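Janville's bag rule starts in May, and my kitchen drawer is not ready

Posted 26th April in Local News

If you've been in line at any store in Janville lately you've probably heard the same conversation I have. Somebody asks when the bags are going away, the cashier says "next month," and then everybody behind them groans or cheers, depending. So I went to the town meeting, got the handout, read it twice over a sandwich, and I'm going to try to lay it out in normal words.

From the start of May, stores in town can't give you a free thin plastic bag at checkout. They can still sell you one for 14 cents, and the store has to show it as its own line on the receipt. Paper bags are the same price. Bags you bring from home are free, obviously, and it doesn't matter what they look like or which store's name is on them. A pillowcase would be fine. I asked!

There are exceptions, and this is the part people keep getting wrong. The thin bags on the roll in the produce section are staying. So are the ones for raw meat and fish, the little ones from the pharmacy counter, and the long ones dry cleaners use. Takeout is a bit of a mess. Restaurants get an extra 3 months before they have to charge, so your noodles will keep coming the way they always have until the summer is nearly over. Food trucks count as restaurants (I had to ask that one too, and the answer took a while).

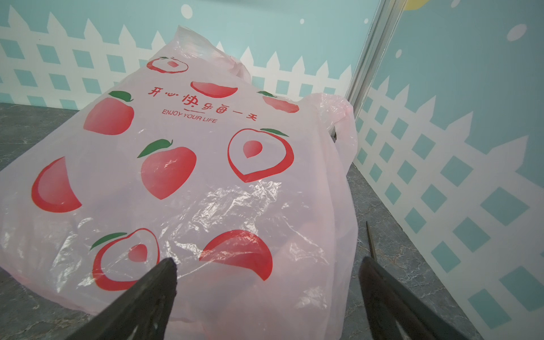
The farmers market by the river is where I heard the most grumbling. Most of the sellers there buy their own bags in bulk, and a few of them told me they'd just stocked up for the season when the vote came through. The town says they can use up what they have as long as they charge for it like everyone else. One woman who sells stone fruit and jam said she'd sooner knock 14 cents off the peaches and call it even. I'm not sure that's allowed, but I liked her thinking.

Small shops get a break on the paperwork. If your store has 3 or fewer people working in it you don't have to send in the monthly form, you just keep your receipts in case anyone comes by. Bigger places have to report how many bags they sold, and the money goes into the storm drain fund. That's the reason the whole thing got going in the first place, if you remember the flooding on the low end of Plarport Street. The crew that cleared those drains pulled out so much plastic film that the public works office brought a pile of it to the meeting in a wheelbarrow. It smelled terrible and it made the point pretty well.

The fine for a store that keeps handing out free bags is 200 dollars, but only after a written warning, and the town told us there won't be any warnings at all in the first few weeks. Shoppers can't be fined for anything. I want to say that one loudly because my neighbor was convinced she'd get a ticket for walking home with an old bag full of onions. You will not get a ticket for your onions.

As for what to do with the heap you already have at home (mine is stuffed in the drawer under the toaster and it no longer closes), there are a couple of choices. Rivadeneira Market on the square has put a collection bin inside the front doors, to the left of the carts. They'll take grocery bags, bread bags, the wrap off paper towels and pretty much anything else soft and stretchy, so long as it's clean and there's nothing left inside. No crinkly chip bags, and please shake out the crumbs. Don't put any of it in your curbside bin! It wraps itself around the belts at the sorting plant and they have to stop everything and cut it out by hand.

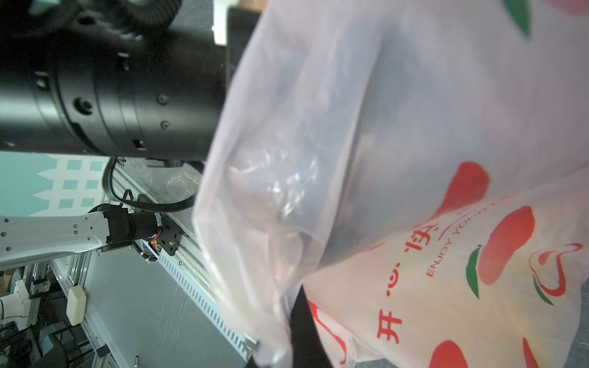

Plastic bags like this one can still be sold at checkout, but not given away.

The library is doing a swap table as well, which sounds like more fun. You leave the cloth bags you don't use, and you take one you like better. I have a whole closet shelf of totes from conferences I barely remember, so I'll be dropping off a stack and trying hard to come home with fewer than I brought. The table is in the lobby during normal hours and will be up all through May.

If you can't afford to buy bags or just don't have any, the food pantry at the Arasine Center has sturdy ones to give away, no form and no questions. Anybody paying with food benefits also skips the charge at every store in town. The cashier is supposed to take it off without you asking, but it's a new button on the register, so maybe speak up for the first week or so.

I'll admit I voted for this and I'm still a little nervous about it. I reuse those bags for everything: the bathroom trash can, wet swimsuits, the paint roller I swear I'm going to use again tomorrow. I'm also the person who leaves the good cloth bags in the trunk and remembers them when my groceries are already on the belt. I've started hanging one on the front door handle so I have to touch it on the way out. So far I've moved it out of the way and left without it two times.

The full handout, with the list of exceptions, is at the front desk in town hall and in a rack by the library door. It's printed in English and Spanish. Store owners who have questions should call the clerk's office in the morning, when there's somebody at the phone, and the town is holding one more question session at the Arasine Center before the rule starts. Coffee is provided, bring your own cup.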